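Chapter 7
Rooms and the Things We Keep in Them

What you will learn in this chapter
How the use of a room changes over time
Why tables became the main piece of furniture in most homes
How to read a household list as a source
The difference between storage and display

Key words
inventory, household, chattel, joiner, lodging, multi-purpose room

7.1 Starting with the room

Most people spend more hours in one or two rooms than anywhere else in their lives, yet rooms are badly recorded. We know the names of the owners of large houses, the price of the land and the date of the roof. We know much less about where people in ordinary houses ate, slept, mended clothes or did their accounts. A historian of the home has to piece this together from scraps.

The town of Leltell is used as the main case in this chapter. It was a market town of middling size, with a river trade in grain and a small brickworks. It is useful to us for one reason: in 1836 the parish began to keep lists of household goods when a tenancy changed hands. A total of 496 of these lists survive. They are short, often badly spelt, and written by clerks who wanted to get home. They are still the best source we have for how the town lived.

A typical list goes room by room. The clerk names the room, then sets down what stands in it, from the largest item to the smallest. Beds come first, then tables, chests and chairs. Crockery and linen are often lumped together as "sundries". Anything fixed to the wall was the landlord's and was left out.

The first thing a modern reader notices is how mixed the rooms are. A room called the parlour may hold a bed, a cheese press and a saddle. The kitchen may hold another bed. Separate rooms for separate tasks came late to Leltell, and in the smaller houses they did not come at all. The same mixing can be found today in bedsits, student rooms and studio flats, where a bed and a large table share the floor and the table takes on most of the work of the day. 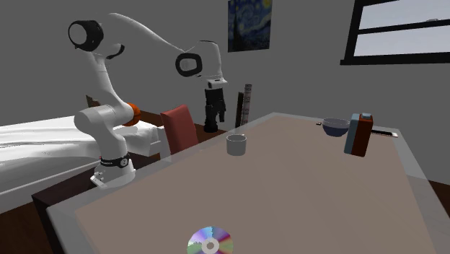

7.2 The table

In the Leltell lists, a household with only two pieces of furniture nearly always had a bed and a table. Chairs could be done without. People sat on the edge of the bed, on a chest or on an upturned tub.

Early tables in the town were boards laid over trestles, and they were put away after meals. The fixed table, with its legs joined to the top, took up space all day and so had to earn its place. It was used for eating, but also for cutting cloth, rolling pastry, writing letters and laying out the dead. Lists from the poorer end of town sometimes record the state of the top: "burnt", "much cut", "one end new".

The larger houses bought from a joiner's yard called Kwan, on the road to Flidunum. Its order book shows that the yard sold up to 50 tables in a good year, most of them plain. Customers asked about width more than anything else. A wide table meant that one person could work at one end while another ate at the other – an arrangement still familiar to anyone who has done homework next to the washing-up.

7.3 Small things

Small objects give the historian the most trouble. They are cheap, they break, and they move about. A cup may be used in the kitchen, carried to a bedside and left on a window sill for a week. The clerk writes down where it was on the day of his visit, and we are tempted to think it always lived there.

There is also the question of what counts as worth listing. The Leltell clerks recorded pewter mugs one by one but wrote "some earthenware" for everything else. A future clerk in our own time might do something similar. A mug and a disc could be lying on the same surface, and one would be easy to name while the other might need explaining to a reader born 300 years later.

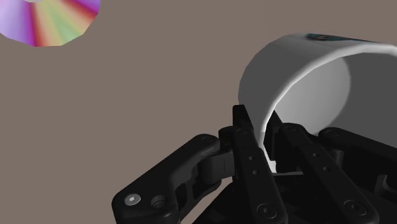

Historians deal with this problem in two ways. One is to compare lists with what is dug up. Rubbish pits behind Skoner Lane in Leltell were full of broken earthenware from houses whose lists mention hardly any. The other is to look at wills, where people described small things with care when they meant to leave them to someone in particular. A "blue cup with the mended handle" appears in a will but in no list.

Neither method is complete. Pits tell us what was thrown away, and wills tell us what was valued. The large group of objects in between, used daily and never thought about, is the hardest to see.

Before you read on

1. Choose one room in your home. Write a list of its contents in the style of a Leltell clerk, starting with the largest item. Allow yourself ten minutes.
2. Mark the items that would probably survive in the ground.
3. Swap lists with a partner and try to work out what the room is used for. Keep both lists, as they will be needed again in section 7.6.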